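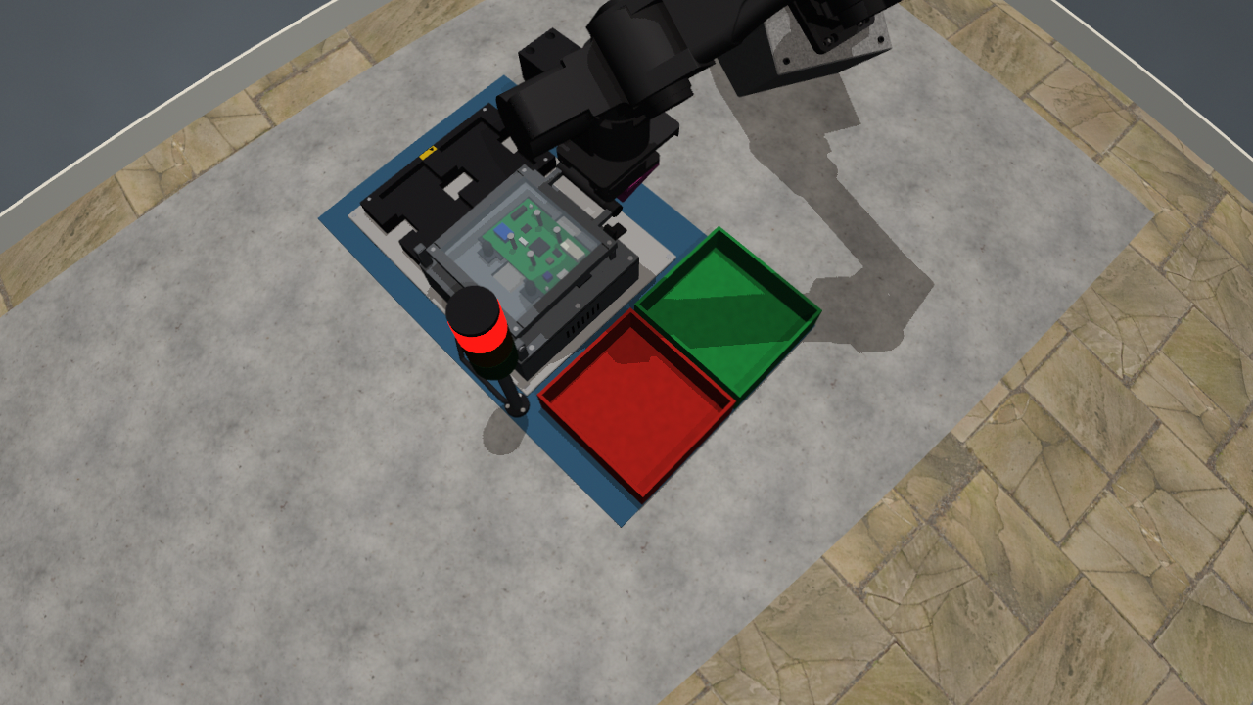

Tildale: The Complete Third Season (3-Disc Set)

The third season of the animated series Tildale is offered by Gruvareo on 3 discs. The set contains 20 episodes with a total running time of 260 minutes. Each episode is presented in its original broadcast order, with English audio and optional English subtitles.

Audio commentary is provided for the season opener and the October Halloween special.
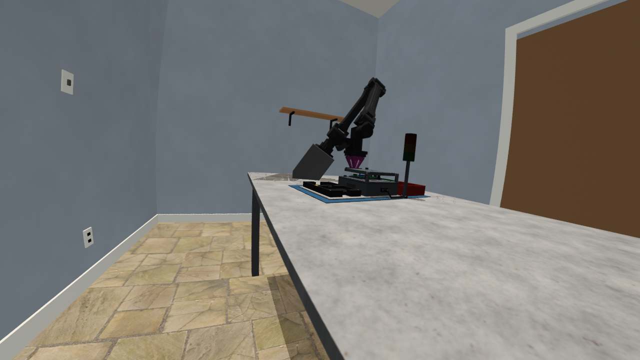 Deleted scenes are located on the final disc, together with early storyboards. The discs are supplied in a standard keep case with a printed episode guide. Catalog number: 212. Opened sets may be exchanged only for the same title.

Contact Gruvareo | © 2018 Gruvareo | Back to top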